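3.2 Cell setup and upkeep

The Flitadar cell is a two-arm tabletop station used for table-setting and bowl-stacking trials. Both arms are fixed to a black aluminum extrusion frame that encloses a butcher-block top, one on each side, and each carries a gripper. Commands are issued by the Bach controller.

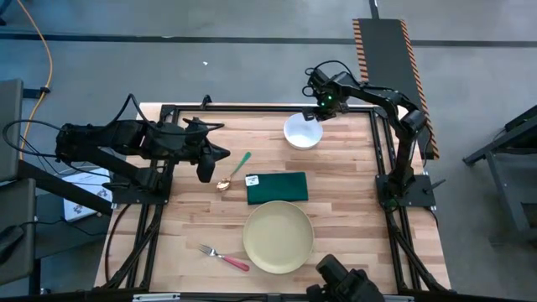
The frame bolts are checked for torque every 450 operating hours. After the base plates have been loosened for any reason, the arm-to-arm transform is solved again and the old file is archived. Cable loops are inspected at the same interval, with the arms powered down.

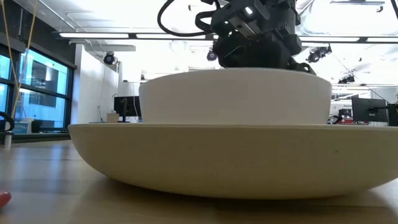 Gripper fingers are replaced after 3000 closures. Wear shows first as drift in the closed position, and a drift above 2 mm triggers early replacement. Between August and the end of the study, the logs held 519 recalibration entries, most of them made by the Skutley startup routine.

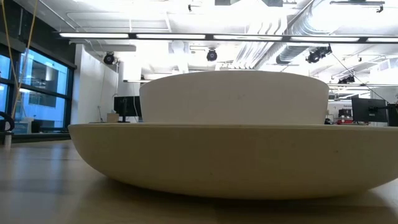
Figure 4. Flitadar cell and low camera views.

Exposure on the low cameras was fixed by hand and stored with the calibration file. Automatic exposure changed the tabletop values from run to run and upset the rim detector supplied with Furneck. Settings were chosen on the tableware; the linear lights and much of the bright ceiling were left to overexpose where needed. With a wide bowl close to the lens, its rim hides the lower edge of the smaller vessel, so stack depth was taken from the gripper height at release.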